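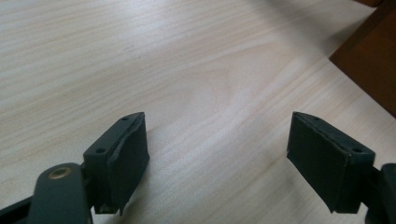 How long should red lentils soak before cooking? Red lentils need no soaking, only a good wash in cold water until the water stays clear. Whole brown lentils are different, and I give them 3 hours.

For the soup in our Nernley kitchen I cook the lentils with onion and a little cumin, on low heat and with the lid half open. 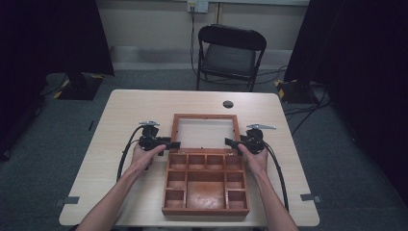 Salt goes in at the end, when the lentils are already soft. If the soup becomes too thick the next day, add hot water and stir it well before you taste again.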